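Brunerix publishes gripper comparison and asks buyers to doubt it

Simulated trials at Horville put two controllers through the same work, with modest results

Brunerix, the Horville testing house, today releases the first part of its comparison of controllers for parallel-jaw grippers. It covers 132 simulated runs with two controllers, the Groddale and the older Değirmenci. The Groddale finished ahead by 8 runs. Brunerix does not think that is enough to justify replacing anything.

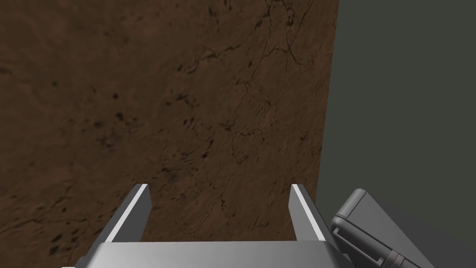
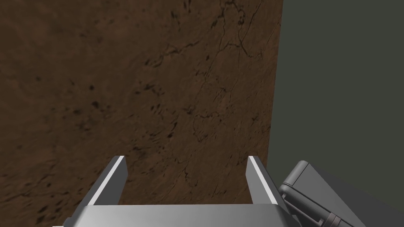

Simulated views over the open gripper, with a veined brown surface ahead.

Buyers are often shown a single success rate and told it settles the matter. Brunerix has seen three such claims this year and could repeat none of them. Part of the trouble lies in what a simulator leaves out. A brown surface covered in dark veins and specks may look rough on screen, but the picture says nothing about friction, and a controller that copes with painted cracks has not been tested on real ones. The plain grey-green background is kinder still to a camera than any factory wall.

"I would not buy a controller on these figures, and I ran the tests," said Şengül Bayram, head of trials at Brunerix. "Eight runs is a small lead. Change the lighting and it might go the other way - we haven't checked yet."

Trials on a physical arm begin in December, with 35 runs planned for each controller. The full run logs, including failures, are available on request from the Brunerix press office in Horville.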